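Altley P16 Differential Pressure Transmitter

The Altley P16 measures differential pressure across filters, ducts and cleanroom barriers. It is a two-wire, loop-powered unit with a 4 to 20 mA output and an optional local display. The housing mounts on a flat wall or a DIN rail.

Standard range is 0 to 2000 Pa, field-selectable in four spans. The sensing element is a ceramic capacitive cell with no moving seals. Overpressure on either port is tolerated up to 61 kPa without a shift in zero.

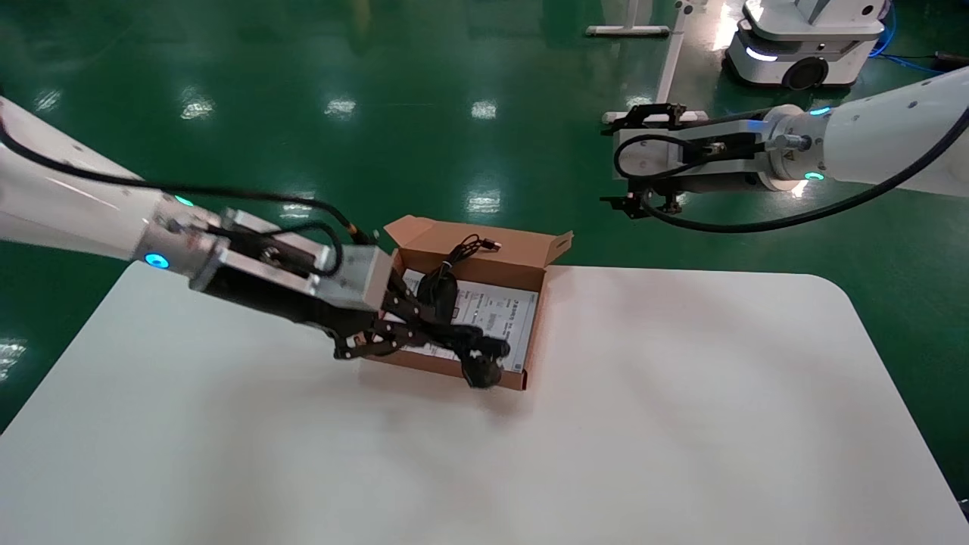
Zero adjustment is by a recessed push button behind the front cover. Vent both ports to atmosphere before pressing it, and allow the unit to warm up fully first. The response filter is set by a rotary switch — position 1 is fastest, position 8 gives the most damping.

Each transmitter ships with a five-point calibration certificate, two barbed fittings and a mounting bracket. Recalibration can be done on site with the Bedon hand pump or at our Prultau laboratory. Please quote the serial number with any request.

Ordering codes
P16-S: standard, no display
P16-D: with display
P16-R: with display and relay output
1850: spare fitting kit

Technical contact: Yaqin Jiang, Applications
Data sheet revision: 2020-12-03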